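### 3.2 Materials and scoring of the suture pads

The written part of the course was the same for both groups and has been described in Section 3.1. For the practical part we had to choose a practice material that all teaching sites could buy and store without a cold room. Pig skin was used at Oravec until September, but the students there had to finish each piece on the same day, and the thickness differed very much from one piece to the next. After a short comparison we decided to use the Medo pad at all sites.

In total 58 students took part, and they placed 1,032 interrupted sutures during the study. Of these, 746 were placed in the assessed sessions and are included in the analysis. The remaining sutures belong to the warm-up exercises and were not scored. Each student had 20 minutes for one wound and was allowed to stop earlier. A wound that was not completely closed when the time ended was scored as it was, and the missing sutures were entered as missing, not as zero. 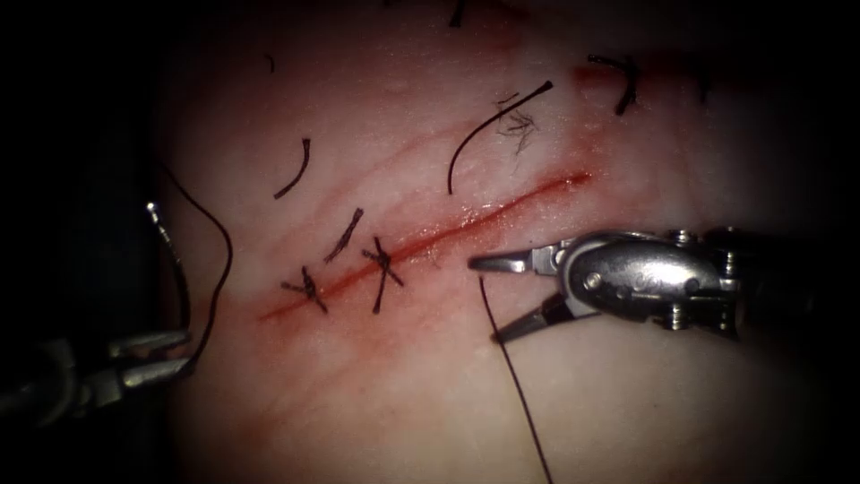
**Figure 4.** Partly closed incision with two knotted sutures; the upper-right part has no stitches.

Two raters (R. Luo and L. Coetzee) scored every wound independently. They did not know to which group the student belonged. The scale has five items: distance between sutures, distance from the wound edge, position of the knot, length of the cut ends, and contact of the two edges. Each item is given zero to four points. For partly closed wounds such as the one in Figure 4, the last item was judged only along the sutured part, as the open part would otherwise lower the score twice.

When the raters differed by one point, the mean was taken. When they differed by more, they looked at the wound again together and agreed on one value. This was needed most often for the length of the cut ends, and we therefore added a printed ruler to the scoring sheet after the first site, Vodum. The sheets from Vodum were scored again with the ruler, and only these second scores are reported in Section 4.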